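主题：回复：下半年抓取工位的采购预算，谁先给个数 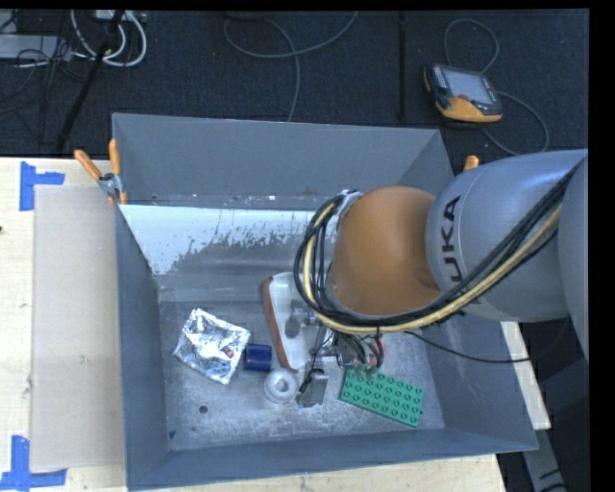

现在的工位：料箱、KUKA臂、手爪带吸盘

各位，

赶着出门，先把能定的写下来，剩下的晚上再补。格式乱，见谅。

先说结论：第二套工位我赞成上，但臂不要先买。先把料箱、手爪、管线这三块的钱批下来，臂放到 September 那一批再谈。理由下面写，不一定按顺序。

1）料箱。现在这只灰色大箱子，箱底全是划痕，远端那面内壁下沿的涂层也像是磨掉了一条，露出底下的灰色金属。抓箔袋这种反光的东西，底板再花一点，视觉那边就要多调一轮参数。建议新工位直接买两只一样的箱子，一只用一只备。Vivgate 报的是标准尺寸，不含内衬。内衬我倾向哑光的，颜色让视觉组定，别再让采购自己选了，上回选回来的那批到现在还在架子上。

另外箱沿现在靠弹簧夹夹着。临时用用可以，写进预算就不行了，换料的时候老要重新对位。固定件单列一行，钱不多，但一定要写，不写财务那边后面不让补。桌面定位也一样，桌上现在贴的是蓝胶带，新桌子直接打孔上定位销，加工费算进桌子里。

2）手爪。吸盘加手指这个组合我还是想保留。测试物里面有皱的箔袋，有短圆柱，有中间带孔的白色卷状件，还有绿色积木底板那种一面全是凸点的，光靠吸盘覆盖不了，光靠手指也不行。Turkov 的方案是整套换，报价里带了一年的备件；Adams 只换吸盘和手指，法兰以上不动。我个人偏 Adams，便宜，而且停机短。但是 Adams 的交期写得很含糊，“订单确认后安排”，这种话写了等于没写。谁跟他们熟，帮忙催一个书面的，写到周就行，不用写到天。

耗材也要算。吸盘按季度换，手指垫片按半年换，这两项去年都是从杂项里出的，今年杂项砍了，再这么走肯定爆。

3）管线。这块最容易漏。大家看看前臂上那一捆，黑线缆加一根米黄色的软管，从灰色那节斜着绕过来，在关节旁边用支架和扎带收住，底下还有一根细线单独垂着。能用，可是每换一次手爪就得重新理一次，人工没人算过。我想新工位直接上管线包，Drikwood 有现成的，旧工位趁保养一起换。两套一起下单能不能谈折扣，请采购问一下，别默认不能。

地面走线也是同样的问题，桌子后面地毯上现在有好几处散线。示教器也是直接搁在地上的。麻烦在预算里加一个挂架，再加一段线槽，写在“安装辅料”下面，不要写“其它”，写“其它”会被退。

4）臂。为什么建议推后：一是新旧型号还没比完，二是付载那一栏各家口径不一样，有的含手爪有的不含，现在比出来的表不能看。先把手爪定了，重量有了，再回头选臂，不然又是先买臂再凑手爪。还有就是控制柜放哪里，场地图上没画，谁手上有最新的图请发一份。

培训费别忘。上次只报了设备，培训是后来追加的，走了两轮审批。

几件事请大家回一下：
- 视觉组：内衬颜色，相机要不要跟着加
- 采购：Vivgate 和 Drikwood 的报价有效期
- 电气：新工位要不要单独一路电，气源够不够
- Mandla：你表里那个 182，单位到底是什么，见下

回信请直接回列表，不要单独发给我，单独发的我经常漏看。

下周我把汇总表放到共享盘，文件名还是老的那个，大家直接在上面改，改完标个颜色。不要另存，去年存出来好几个版本，最后谁也说不清哪个是报上去的那个。

先这样，车来了

——以下为原邮件——

发件人：Mandla Shabalala
日期：2/22/26
主题：下半年抓取工位的采购预算，谁先给个数

> 各位好，
>
> 财务那边开始催下半年的设备计划了，抓取工位这块还是空的。我先按去年的模板填了一版，臂、手爪、料箱、安装，一共四行，工时那一栏我填了 182，是照着旧工位的安装记录抄的，请做过的人核一下。
>
> 有几个地方我拿不准：
>
> 第一，第二套工位是按旧的原样复制，还是趁机改一改。原样复制的话报价我手上基本都有，改的话要重新询价，时间会紧。
>
> 第二，手爪到底算设备还是算工装。算设备要走折旧，算工装可以当年列支。去年是算设备的，今年财务换了口径，我问了还没有回复。
>
> 第三，Turkov 的人想过来看一下现场再报正式价，我没答应也没拒绝。要是大家觉得有必要，我来约。
>
> 备件我没有单列，要单列的话请给清单，光给一个总数我没法往上报。
>
> 谢谢
> Mandla

补一句，刚在车上又看了一遍：182 如果是工时，那应该只是安装，不含调试，调试请另起一行。手爪我建议按工装走，等财务回了再改也来得及。Turkov 要来就来吧，让他们把箔袋和底板都试抓一遍，自己带手爪，试完再报价。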